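Getting More Use Out of Plastic Bins and Tubs

Posted 28 April 2020 by Remzi Soylu

Most garages have a stack of plastic bins, and most of those bins are used badly. They get filled to the top, shoved on a shelf and forgotten until November, when the snow gear has to come out. A few habits make them last longer and save you some digging.

Buy fewer sizes. I have 2 sizes now and everything stacks. Before that I had whatever was on sale, and the lids never matched. If you are starting over, take one bin home and try it on the shelf before you buy the rest.

Label the short end, because that is the end you see on the shelf. Masking tape and a marker work fine. Printed labels look better but they curl in a hot garage. Write what is in the bin and leave off words like "misc."

Keep the heavy stuff low. Paint, hardware and extension cords go on the bottom shelf or the floor. Anything you would not want to drop on your foot should not be above your waist. 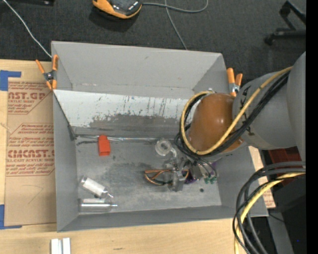
Open bins without lids are better for messy work than for storage. Set one on the bench when you are scraping, sanding or sorting parts, and the mess stays in one place. Thin walls that flare out at the top will give when you lean on them, so do not lift a full one by the rim. Spring clamps are handy with this kind of bin. Put a couple on the sides, like the orange-handled ones on the gray bin, and they will hold a trash bag liner or a piece of drop cloth over the edge. Scuffs and dark smudges on the bottom of a work bin do no harm. I only wash mine when something sticky gets in.

To clean a greasy bin, wipe it out dry first with newspaper. Then use hot water and dish soap and let it sit for 9 minutes or so while you do something else. Scrub with a nylon brush. Steel wool leaves scratches that hold dirt, and the next cleaning takes twice as long.

Old sticker glue comes off with cooking oil. Rub it on, wait, scrape with a plastic card, then wash off the oil with soap.

Small cracks can be slowed down by drilling a tiny hole at the end of the crack, then taping both sides. Cracked bins are fine for balls and garden gloves. Do not use them for anything wet or heavy.

Do not store photos, candles or batteries in a bin in the attic. Candles go soft and photos stick together. A closet inside the house is a better place for all of it.

Next time: hanging ladders on a wall without studs where you want them.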